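Keeping a Small Workshop in Order

Most home workshops get messy for the same reason. Things come in faster than they get put away, and after a while the bench is where everything lives. The tips on this page are for a one-car garage or a basement corner, with hand tools, a few power tools and the usual collection of screws, glue and offcuts.

Start with the floor

Pick up everything that is on the floor before you touch the shelves. Sweep, then mark with masking tape where the bench, the vacuum and the trash can will stand. Leave 3 feet clear in front of the bench. If you have a table saw, leave more than that on the outfeed side.

Rubber mats are worth having where you stand the longest. The Hota mat in our shop has been down since September and still lies flat. Cheaper foam tiles curl at the corners and pick up shavings.

Wall space

Pegboard is fine for light tools. For planes, clamps and anything with a motor, use a French cleat screwed into the studs. Cut the cleats from 3/4-inch plywood at 45 degrees and give each one a screw at every stud.

Hang tools you use every week between waist and eye level. Paint supplies, the heat gun and the tile cutter can go up high. Do not hang anything heavy over a door.

Clamps take up more room than people expect. A length of pipe on two brackets holds spring clamps and small C-clamps. Bar clamps can hang from a slotted board, with the slots a little wider than the bar.

Bins and boxes

Small parts need lids. Large parts do not. A lidded box of hinges stays a box of hinges, but a lid on a bin of offcuts gets taken off once and ends up behind the freezer.

Clear jars work for screws if you keep them out of the sun, which makes the plastic brittle. Shawky makes stacking trays with removable dividers, and the small size fits a standard kitchen drawer. Label the front, not the top. Write the size and the length, such as #8 x 1 1/4, and skip words like "medium."

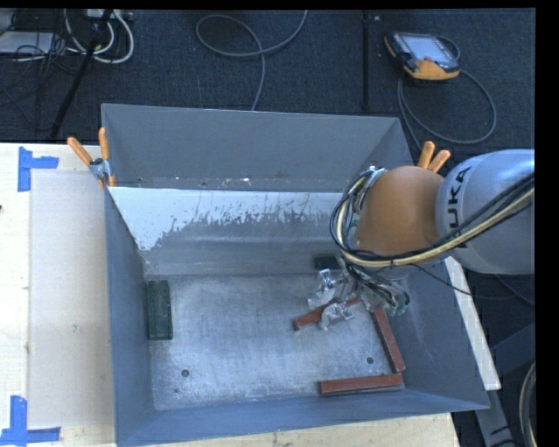

Offcuts should be sorted by length and then by thickness. Anything under six inches goes in the kindling box unless it is walnut or something else you paid real money for. For the pieces you keep, a big metal bin with an open top, like the gray one on the table, will take sharp corners better than a cardboard box. Stand the longer strips on end and lay the blocks flat. Empty the whole bin twice a year and throw out whatever you have passed over both times.

A bin at table height is easier on the back than one on the floor. If you have to keep it low, put it on casters. Get the kind with brakes on at least two wheels.

Rust

Bare steel bins and tools will rust in a damp garage. Wipe them down with a rag and a little paste wax, let it haze, and buff it off. Do saw tops the same way. Avoid anything with silicone in it, as it gets onto the wood and causes fisheyes in the finish.

For light rust on hand tools, use white vinegar:

Remove the wooden handle if it comes off.
Cover the metal with plain white vinegar and leave it overnight.
Scrub with a brass brush.
Rinse in water with a spoonful of baking soda.
Dry right away with a hair dryer, then oil.

Do not leave thin blades in vinegar for more than a night. The edge will pit.

Glue and finishes

Write the month you opened it on every bottle. Wood glue that has been frozen may look normal and still not hold, so bring it indoors for the winter. If it comes out stringy, throw it away.

Rags with oil finish on them can catch fire on their own. Spread them flat outdoors, one layer thick, until they are stiff and dry. Never leave them in a heap or drop them in the shop trash.

Cans of varnish last longer if you press a piece of plastic wrap onto the surface before closing the lid. Tap the lid down with a rubber mallet. A steel hammer bends the rim.

Light and power

One fixture in the middle of the ceiling puts your own shadow on the work. Two LED strips, one over the front edge of the bench and one behind you, will fix most of that. The four-foot Nindwood strips plug into each other, so you only need one outlet.

Keep extension cords off the floor where you walk. Wrap them in loose loops, not around your elbow, and tie them with a scrap of old bicycle tube. Throw out any cord with a cracked jacket.

End of the day

Ten minutes is enough. Put the tools back, brush the bench into the trash can, unplug the chargers and empty the dust bag if it is more than half full. Leave the one thing you plan to work on next in the middle of the bench, with its screws in a cup beside it.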